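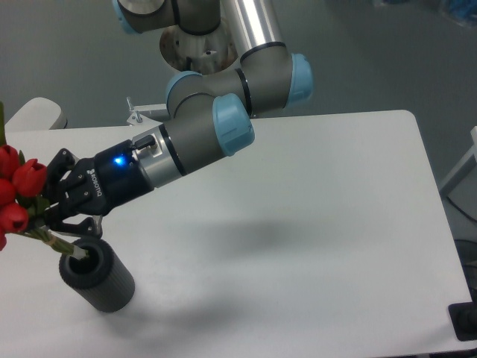 Red tulips going into a dark cylinder vase on a white tabletop.

Stetsiuk launches the Nedo vase and a red tulip bunch to go in it

FONELTHORPE – For release in February

I've been selling tulips out of the same shop in Fonelthorpe for long enough to have heard every complaint a person can have about them. They flop. They lean on one another. They look great in the paper and then you get them home, put them in the big glass vase you got for your wedding, and they all slide out to the rim and hang there like wet socks. I get it! I own that same glass vase and I've done it myself more times than I'd like to say.

So this month Stetsiuk, my flower shop, is bringing out a vase. It's called the Nedo, it's a plain dark cylinder, and it was made with tulips in mind from the first sketch to the last. We're selling it alone or together with a bunch of red tulips grown at Ovdale, and the first run is 900 vases. They go on sale in the shop and through our order page at the same time, nine in the morning, and I'll be behind the counter with coffee on.

Where the idea came from

Last season we had 907 households signed up for our weekly tulip bunch (a number that still makes me a bit dizzy, we started it with a clipboard by the register). When we sent out the end of season note I asked one question at the bottom: what do you put them in? I expected a few replies. I got 610, a good many with a second page.

People use pitchers. People use pasta jars, a teapot with no lid, an umbrella stand cut down by somebody's brother-in-law, a cocktail shaker. An awful lot of people wrote that they owned several vases and didn't like tulips in any of them. The word that came up over and over was "wide." Too wide at the top, too wide at the bottom, wide in the middle and then narrow where you need to get your hand in to wash it.

That gave me the shape pretty much right away. Straight up and down, the same width all the way, narrow enough that a bunch holds itself together and open enough for a bottle brush. I wanted it dark as well. Pale vases are lovely but they show every drip and every green smear at the waterline, and you can see the stems getting tired before the flowers do. With a dark one your eye goes to the blooms. Red against it is the combination I'd pick every time.

The tulips

The red ones come from Ovdale, a short drive from the shop, where the same family has grown cut flowers for us since we opened. It's a classic cup-shaped tulip, one solid red, nothing frilled or striped about it. I do love a parrot tulip, and you'll see plenty of them in the window come spring, but for this I wanted the flower you'd draw if someone handed you a crayon and said "tulip."

Ovdale is setting aside 3000 bunches for the season, which should see us through to the end of April. We sell them while the heads are still shut. A few customers have asked me over the years whether a closed tulip is a bad sign, and no, it's the one you want. It'll open on your table, it'll grow a little taller in the vase too (tulips keep growing after they're cut, I still think that's wonderful) and by the end of the week it'll have flung itself wide open and started dropping petals on the mail.

If you've only ever bought them fully open, try a tight bunch once and put it somewhere you walk past a lot. Mine goes on the kitchen table. The change between breakfast and supper on the second day is my favorite thing about the whole flower.

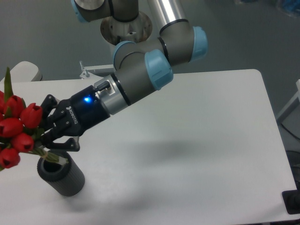
A bunch of red tulips held just over the vase, heads still closed.

How to do it at home

I've taught this at the shop counter so often that I may as well put it in writing. You don't need to arrange tulips. I'd go further and say please don't. Pick up the whole bunch as one thing, hold it gently by the stems, and lower it straight in. That's pretty much the entire method, and the vase is shaped so that it's enough.

A few extra bits for the people who like extra bits:

Keep the paper on for the first hour if the stems seem bendy. Stand them in water with the wrap still snug and they'll stiffen up straight.

Cut a thumb's width off the bottom. Use a knife if you have a sharp one, scissors if you don't.

Go easy on the water. Tulips want a few inches, and you top it up every morning. A vase filled to the brim is a vase you'll spill carrying it across the room.

Take off any leaf that would sit under the waterline.

Turn the vase a little each day. They reach for the window and you'll end up with the whole lot facing the yard.

Don't share the water with daffodils. I have seen some sad bunches brought back to me over that one.

And as for pennies, aspirin, sugar, vodka and lemonade – customers have sworn to me by all of them, and I just use cold water from the tap.

Where to put it

We tried early versions of the Nedo all over the shop and all over my house before settling on a size. On a bookshelf, on the edge of the tub, on top of the fridge (bad), on a nightstand (very good). The place it kept ending up was on a plain table with hardly anything next to it. If your table is white or pale, all the better, you get the dark shape and then that hit of red on top and you can stop there. No runner, no candles, no bowl of decorative balls.

One bunch fills one vase. I know someone will want to squeeze two bunches in and I won't be there to stop you, but they need some elbow room when they open. If you're feeling flush, buy two vases and set them side by side, a bit uneven, one with fewer stems. We had a pair like that on the counter through most of January and I lost count of the people who asked if they could have the whole setup as it stood.

What you can buy

The Nedo vase on its own, in a plain box with a card inside with the tips above printed on it.

The Nedo vase with one bunch of Ovdale red tulips, wrapped and ready to carry. This is the one I'd give as a present, and yes, we'll write the note for you if your handwriting is anything like mine.

The Nedo vase with a weekly bunch through the end of April. You get the vase with your first pickup and the tulips after that. If you're already on our weekly list you don't have to sign up again, just tell us at pickup that you want a vase added and we'll put your name on one.

Local delivery covers Fonelthorpe and the villages out toward Ovdale. We can't mail the tulips, I'm sorry, we tried it one year and I still get a knot in my stomach thinking about those boxes. The vase on its own can be mailed anywhere in the country.

Prices are on the order page and on the chalkboard outside, and they're the same in both places. Anyone on the weekly list pays a little less for the vase, as a thank-you for all those replies.

What happens when the first 900 are gone

We make more! I don't want anyone getting up in the dark to stand in line for a vase. The second run would be ready by early summer, and by then we'd be filling them with sweet peas and whatever Ovdale has going. I've tried it with stocks and it looked terrific. Peonies were a bit much, they're top-heavy and want something with a wider foot, so if peonies are your thing you might wait. There's a sketch for that one taped up over my sink.

I've been asked about other colors as well. For now it's the dark one only. I had a sample made in yellow and put red tulips in it, and it looked like a hot dog stand, and that was the end of yellow.

Come and see it

The vases will be out on the front table all month with tulips in them, so you can pick one up, feel how it sits in the hand and check whether it'll fit under your kitchen cabinets. Bring a tape measure if you're that sort of person, I certainly am. At four in the afternoon on most weekdays I'm trimming stems at the front anyway and I'm glad to show anybody how I do it.

About Stetsiuk

Stetsiuk is a cut flower shop in Fonelthorpe. We sell seasonal bunches, most of them grown at Ovdale, and run a weekly tulip pickup from January through April. The Nedo is our first vase.

For editors

If you'd like a vase to photograph yourself, or a bunch of tulips for your desk so you can see what I'm going on about, write to the shop or stop in. Mornings are best, after the delivery's been unpacked and before the lunch crowd.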